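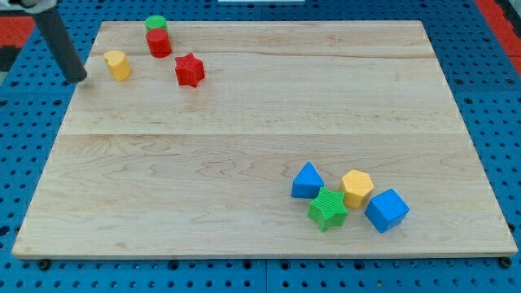
Blocks on the maple board, two groups of four, with the arm coming in at the left.

About us
Posted in March by Liv Westerberg

Print this page | E-mail this page

Hi, I'm Liv, and I started Condunmont with Rigoberto Solís at a kitchen table in Skuststead. We make examples for robots to learn from. If you've got a learning system that needs to pick up a thing and put it down somewhere else, it has to see that done a whole lot of times first, and doing it a whole lot of times is our job (I love it, by the way, even on the slow afternoons).

We're still small. There are two arms in the shop and both of them are busy most of the day. Rigoberto looks after the hardware and I look after the recordings, though we swap when one of us gets cranky.

A typical job goes like this. A customer sends us a short list of tasks in plain English, things like "put the red star beside the blue cube" or "move the yellow heart to the other group." One of us lays out the blocks, reads the task aloud, and drives the arm through it by hand. Then we save it, shuffle everything and go again. Each run gets its own sentence, written by whoever drove it, and we try hard not to write the same sentence twice. People say "shove the heart over" and "slide the yellow one across," so our examples should too!

I get asked a lot about the toy blocks. Well, I think they're great. You get cylinders and cubes and stars, in four colours, and as soon as there's a red star and a green star on the same board the system has to pay attention to both words. That's a surprisingly rich little world for a bunch of plastic. We move the two groups around a fair bit as well – close together, far apart, jammed into one corner – so nothing gets learned about where the blocks "usually" live.

Our first big order was called Longo. It was 2,000 runs, all pushing and sorting, and it took us most of a winter. We threw out 494 of them along the way and did them over. Some had a sentence that didn't match what the arm did, some had a sleeve in the way, and a whole batch was my fault for bumping the light and not noticing until supper. The customer would probably have taken them. We didn't want to send them.

These days we're working on Kurnon, our own set, which is all about fixing mistakes. The driver nudges a block a bit wrong on purpose, then sorts it out. Rigoberto had to talk me into that one, and now it's my favourite thing we do. Clean runs only teach so much, and a robot that's never seen a block land crooked has no idea what to do about it.

If you'd like a look around, come by after 10 in the morning and ring the bell on the side door. You're welcome to have a go at driving. Most people are terrible for the first few minutes and then you can't get them off it. Kids can try too, as long as a grown-up stays with them.

For quotes, send us your task list and tell us what your arm can and can't do. Rough notes are fine – we'll ring you back and sort out the rest over the phone.

Print this page | E-mail this page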